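Looking After a Round Wooden Table (When It's Also the Play Table)

2020-03-09

I have had the same round table for 9 years now, and in that time it has been a dinner table, a desk, a sewing station, a place to dump the mail and, more and more, the spot where the blocks come out. I get asked how I keep the top looking decent, so I finally sat down and wrote out what I do. Some of it I learned from my mother and some of it I learned by wrecking a perfectly good finish in my first apartment, so take your pick!

The everyday wipe

A soft cotton cloth, wrung out until it hardly feels damp, and that's it most days. Old T-shirts are best. I go along the grain, never in circles, and if your top is made of planks you want to follow the seams too, because that is where the crumbs live. For anything stuck down in a seam I use a wooden toothpick or a dry, soft toothbrush. Don't use a knife. I did once, and I can still find the scratch with my fingernail.

Then I dry it with a second cloth right away. I used to skip this part and I had a dull patch for months before I figured out why.

Sticky stuff

Jam, juice, glue stick, that mystery film that shows up after a craft afternoon - all of it comes off with one drop of dish soap in a bowl of warm water. One drop, really. I used to squirt it in like I was doing a greasy roasting pan and then spend twice as long getting the soap off again. If a sticker has been stuck down, rub a little cooking oil on it, go and make coffee, and peel it when you come back. Test the oil on the underside first if you don't know what your finish is.

Blocks and small toys

I keep a few plain cubes for the table and leave the big tub for the floor. Light colors like pink and pale blue are easy to spot on an orangey wood, so cleanup goes fast, and with only a handful out there is less to go skidding off the edge (a round table has no corners to trap anything, and cubes do love to travel).
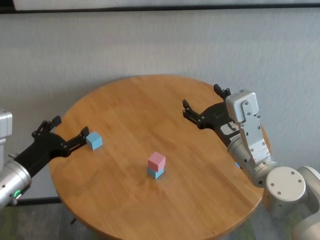 Pink on blue, with one more blue over to the left.

Check the bottoms of the blocks now and then. A bit of grit stuck to one face is enough to scratch a finish when it gets dragged, and that was the cause of nearly every fine line on my table. I wipe mine with the same damp cloth I use on the top. Painted ones shouldn't be soaked, so if yours are painted just wipe and let them air on a towel.

My block box is a Kirna tin with a lid that used to hold cookies. I lined it with felt so it doesn't clatter, and I glued some of the leftover felt to the bottom so I can set it on the table without thinking.

Legs and carpet

If your table stands on carpet, move it over by a couple of inches every few months or you'll get deep dents in the pile. For dents you already have, lay an ice cube in each one, let it melt, blot, and fluff the pile up with a spoon. I love this trick! It took 2 rounds on my worst one. Lift the table when you move it - get help if you need to - and don't drag it, especially if the legs are thin.

While you're down there, feel whether the legs are tight. Mine work loose every winter, and a quarter turn with the hex key does it. The key is taped under the top, where I can't lose it.

Scratches and rings

Light scratches I rub with half a walnut, then buff. Deeper ones get a wax filler stick. I've had an Altberg one in the drawer forever, in a honey shade, and I warm it in my hand before I start. Go lighter than you think you need, then add a bit of a darker one if it still shows.

White rings from mugs usually fade if you put a dry dish towel over them and pass a warm iron across for a few seconds, no steam. Lift, look, repeat. Black rings are another matter and I've never gotten one out without sanding.

I wax in March and again when the heat comes on in the fall. Thin coat, wait, buff, done before lunch.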